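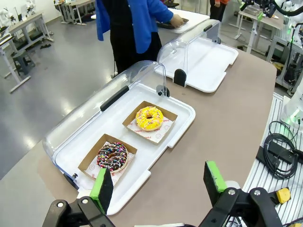

What does the kit have to do before we would recommend buying it?

It has to open a covered food display, take out an item in its packaging, set it down at the customer's side of the counter and close the cover again, through a full shift, with a counter worker who has had one morning of training. Everything in this report is measured against that sentence.

Home | Projects | Reports | Funding | Contact

Counter Service Kit Review: Progress Report, June
Prepared for the Nutsugah small business automation fund
Prepared by Aigars Kuusk, project lead, Nornach

Where we are

The review is in its second stage. In the first stage we unpacked and installed the kit, checked it against the supplier's parts list and ran the supplier's own acceptance routine. In the second stage we run our own tasks with bakery items. The third stage, two weeks at the Tostby bakery counter, has not started and depends on the points listed under Open items.

The kit under review is the Bendesar counter package. It is sold as one order: arm, two-finger gripper, wrist camera, controller, software license for one year and remote setup help. We are reviewing the package as a small shop would receive it. We did not ask for special parts, and we have paid for help only where a normal customer would pay.

Work done since the last report

Mounting and wiring. The arm went up without trouble. The supplied cable is long enough for a counter installation with the controller on the floor, but too short if the controller goes on a shelf above head height, as Tostby asked. A longer cable is listed as an accessory. We have ordered one and charged it to the equipment line.

Calibration. The wrist camera has to be calibrated to the arm after any knock or remount. The manual describes this in four pages and leaves out the step where the old calibration file must be deleted. We lost most of an afternoon to that. Remote support gave us the missing step by phone and said the manual would be corrected. The copy on the supplier's download page had not changed when this report was written.

Task setup. The tasks use donuts in open square paperboard boxes with printed paper liners, in white display trays with clear hinged covers. We settled on this packaging after talking with the Tostby manager, who wants the product to stay in its box from the tray to the customer's hand. It also means the gripper never needs to touch the food, and that takes a large cleaning question out of the review.

Test runs. We completed 107 scored runs in this period. A run counts as complete when the box is on the handover spot, upright, with the topping unmarked, and the cover is closed. Runs stopped for our own mistakes were thrown out before scoring and are kept in a separate log.

Findings so far

Opening the cover. The gripper takes hold of the handle reliably when the tray is square to the counter edge. When the tray is turned, the approach gets worse, and the software does not always notice that it has missed. It goes on to the next step and reaches toward a closed cover. The arm stops on contact, as it should, but then a person has to clear the fault on the tablet. A shop with one person on the counter will not want to do this often.

Picking the box. The finger pads hold paperboard well. We expected slipping and saw little. The more common problem is squeeze. At the default grip setting the walls of a box bow inward, and with a wide donut the paper liner can touch the icing. Lowering the grip setting fixed this for the boxes we use. The setting is in a menu marked Advanced, and the quick start guide tells users not to change anything there. We have written to the supplier about it.

Boxes close together. When two boxes stand at an angle to each other, one finger may have no room to go down between them. The software has a nudge motion for this. It works, but it is slow, and it can push a box up against the tray wall, where it is harder to pick. For the counter trial we propose a simple loading guide for staff that leaves a finger's width on both sides of every box.

Choosing the right item. The order screen lets the customer pick by topping. The camera tells chocolate from yellow glaze without trouble in our room lighting. We have not tested two toppings close in color. Tostby sells a plain glazed and a maple glazed that are hard to tell apart through a plastic cover, and we will bring samples of both into the next round.

Closing the cover. This was the weakest part of the task in the first stage and is better now. The supplier's release in this period changed the closing motion so that the arm follows the cover down and no longer lets go early. Covers used to drop the last part of the way with a bang. We would still like a slower setting for shops where customers stand close.

Noise. The arm is quiet enough to talk over. The controller fan is louder than the arm.

Cleaning. The outside of the gripper wipes down easily. The pads hold crumbs and sugar and need to come off. Each pad is held with small screws, and the job calls for a driver that is not in the box. We suggest that the supplier include one, or change to a clip.

Training

Two people from the Tostby counter came for the planned morning session. Both could start the kit, load a tray, clear a stop and shut down by the end of it. Neither could recalibrate the camera alone with the manual as printed. One asked what to do if a customer reaches in while the arm is moving. The supplier's answer is that the arm slows and stops on contact. Our view is that a counter installation also needs a low screen on the customer's side, and we have added one to the trial plan.

Cost

Spending is within the approved budget. The longer cable and the screen were not in the original plan. Both are covered by money left over from shipping, which came in lower than quoted. The license renewal price after the first year is still missing from the written offer. A shop owner comparing this kit with part-time help would need that number, and we have asked for it twice.

Open items

1. Missed handle is not always detected. The supplier has our logs and has confirmed the fault. No fix date given.
2. Grip setting for paperboard should be moved out of the Advanced menu or covered in the guide.
3. Calibration section of the manual to be corrected.
4. Written renewal price.
5. Insurance letter for the Tostby counter. The bakery's insurer wants a description of the stop function. Draft sent.

Items 1 and 5 must be closed before the counter trial. The others can run alongside it.

Next period

We will repeat the full set of runs with the trays placed by Tostby staff instead of by us, because their placement is less regular and closer to real use. We will add the two similar glazes, a half-empty tray and a tray with one box tipped over. If the fix for the missed handle arrives, the earlier runs with turned trays will be done again from the start and reported separately, so that the old and new results are not mixed.

The counter trial would then begin with the morning hours only. Tostby opens at 6:30 a.m. and the manager would like the kit left switched off until the first rush is over. We agree with this for the first week.

Request to the fund

We ask for approval to move the start of stage three back by 3 weeks, with no change to the total grant. The delay comes from item 1. Starting on time would mean keeping one of our staff beside the counter all day to clear stops, and the results would then say little about how the kit does in the hands of a shop.

The run log, the fault list and the letters to the supplier are in the shared project folder. Please send questions before the next review call so that the answers can go into the minutes.

Aigars Kuusk
Nornach

Contact | Privacy | © Nornach | Back to top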